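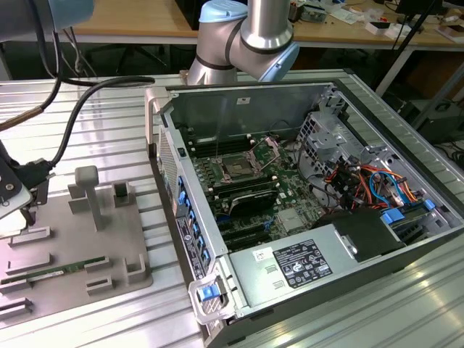 Pre-run software checklist, memory module cell
Cell name: Grono
Completed by: Tia Cheetham
Checked by: Dennis Crabtree
Revision: 6, November

To be filled in before any run above reduced speed. Mark each line Pass, Fail or N/A. A Fail in section 1 or 2 stops the run. Comments go under the item.

1. CONTROLLER AND SAFETY SETTINGS

1.1 Safety configuration checksum matches the printed sheet
Pass

1.2 Joint limits loaded for both arms
Pass
Comment: the limits file had a newer date than the sheet. Compared the two line by line, only the header had changed. New sheet printed.

1.3 Emergency stop seen by the planner as well as the drives
Pass
Comment: the planner dropped its queue and did not resume on reset. At revision 5 it resumed, see Nigel's note in the fault log.

1.4 Reduced speed active on start-up
Pass

1.5 Watchdog trips when the control process is killed
Fail, then Pass
Comment: first try, the watchdog did not trip. The process had been started from a terminal and not from the launcher, so the watchdog was never attached. Repeated from the launcher, tripped both times. Terminal start should be locked out. Action: Nigel Kershaw.

2. PLANNING SCENE

2.1 Computer case modelled lying on its side, side panel off
Pass

2.2 Power supply, drive cage and heatsink present as collision objects
Pass
Comment: heatsink padding is 6 mm. Kazue wants it left alone until the insertion path has been replanned.

2.3 Loose wiring covered by a keep-out volume
Fail
Comment: the volume stops short of the bundle by the drive cage. Wires move whenever the case is handled, so a fixed box is not enough. Enlarged by hand for this run. Action: Kazue Miyazaki to build it from the depth data.

2.4 CPU socket lever and load plate modelled in the raised position
Pass
Comment: the default model has them down. The raised one has to be picked from the menu each time. Easy to miss.

2.5 Fixture plate, post and corner bracket match the model
Pass

2.6 Arm-to-arm collision checking switched on
Pass

3. PERCEPTION

3.1 Camera calibration in date
Pass

3.2 Memory module found in its slot on the fixture plate
Pass
Comment: 42 detections out of 42 with the overhead lights on. With them off it sometimes picks the slot edge as the module edge. Keep the lights on.

3.3 Memory slots on the board found, and the right one chosen
Pass
Comment: check the overlay by eye. The confidence score is high even when it is one slot out.

3.4 Detector refuses to give a pose when the view is blocked
N/A
Comment: not tested. Test script is still on the Heywood machine.

4. MOTION AND FORCE

4.1 Dry run of the full path in simulation, no contacts
Pass

4.2 Force limit set for insertion
Pass
Comment: value read back from the controller, not from the settings page.

4.3 Gripper cable clear of the planned path
Pass
Comment: the cable is not in the model. Watch it on the first slow pass.

5. LOGGING

5.1 Disk space enough for the run
Pass

5.2 Clocks agree between the planner and both controllers
Pass
Comment: 9 ms apart at worst. Limit is 20.

5.3 Software version written to the log header
Fail
Comment: header says "unknown". Typed in by hand. Action: Ruth Gosling.

RESULT
Cleared for reduced speed only. Full speed once 2.3 is closed and 3.4 has been tested.

Signed: T. Cheetham, D. Crabtree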